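Stage and Technical: Pantomime Season Notes

Production of this year's pantomime at the Jaren Theatre moves from the rehearsal room to the stage in the last week of November. The following notes cover changes to the rig, the sound system and the running of the show that affect cast, crew and hirers sharing the building. They replace the notes circulated in August.

Flying system

The Jaren has 421 seats and a hemp flying system that dates from the original fit-out. Four of the hand lines have been replaced with counterweight sets, supplied and installed by Trandell. The new sets are positioned at the downstage end of the grid and carry the house border, the front gauze, the village cloth and the palace cloth. The rest of the cloths stay on hemp for this season.

Operators who worked last year's show should note that the counterweight sets travel faster than the hemp lines for the same effort. The transformation sequence at the end of Act One was plotted on hemp, and the palace cloth cue has been moved back by two bars so that it lands with the cymbal. The revised cue appears in the prompt copy as LX 138 and Fly 22. Any older copy that shows the fly cue on the vocal entry should be destroyed.

Loading and unloading of weights is restricted to the head flyman and one nominated assistant. No one is to stand on the fly floor below the loading gallery while this is under way.

Radio microphones

All principals will wear a headset microphone with a single transmitter pack. The dame has two packs, with the second live from the start of the kitchen scene, owing to the number of quick changes and the weight of the third costume. Packs are fitted at the half and are not to be switched off by the wearer at any point, including the interval. Muting is handled at the desk.

The children's chorus is picked up by float microphones along the front of the stage. Choreography has been adjusted so that the tap number stays upstage of the second wing line. Where the chorus drifts forward, the floats pick up feet and very little else.
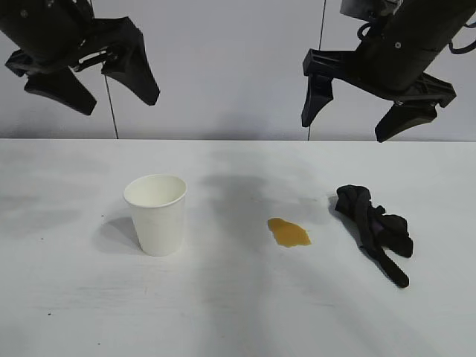

Batteries are changed before every performance, including between a matinee and an evening show. Part-used batteries go in the marked tub at the stage manager's desk and are kept for rehearsal use.

Audience participation sequences

Anneli Kettunen, who directs and also plays the villain, has set a fixed length for the songsheet. The comic brings up to four children onto the stage by the house-left treads. House lights go to 40 per cent on the standby and stay there until the last child is back in their seat. The follow spot operator does not leave the comic during this sequence, even if one of the children is getting the bigger laugh.

The songsheet cloth has been repainted and now hangs 600 millimetres higher than before, which clears the heads of the band in the pit. Lettering is in dark blue on cream. It was checked from the back row of the balcony under show light and is legible there.

Sweets are thrown underarm, into the centre block only. The lighting positions on the balcony front are within range of an overarm throw and one lamp was lost that way last season.

Pyrotechnics and haze

The villain's entrances use a single theatrical flash from the stage-left pod. The operator must have a direct line of sight to the pod and fires only on seeing the performer on the mark. If the sightline is blocked, the flash is cut and the entrance proceeds on lighting and sound. There is no catch-up cue.

Haze is water-based and runs at a low level from the start of the forest scene. Smoke detection in the auditorium is isolated for the performance period by the duty manager, who signs the log at the desk before the house opens. Detection in the dressing rooms and the foyer remains live. Please do not prop open the pass door.

Touring set

After the closing performance the set goes to Stundport for a short run in the new year. The stage there is shallower and has no flying, so the palace and village cloths will be rigged on tracks. Swanson is handling the transport. Flats are to be numbered on the back, at the bottom stage-left corner, before the get-out begins. Properties travel in the scene order of Act One, then Act Two, with the cow packed last and unloaded first.

Crew who are available for the Stundport get-in should leave their names on the sheet at the stage door by the end of the first week of performances. Steel-capped boots are required for both the get-out and the get-in.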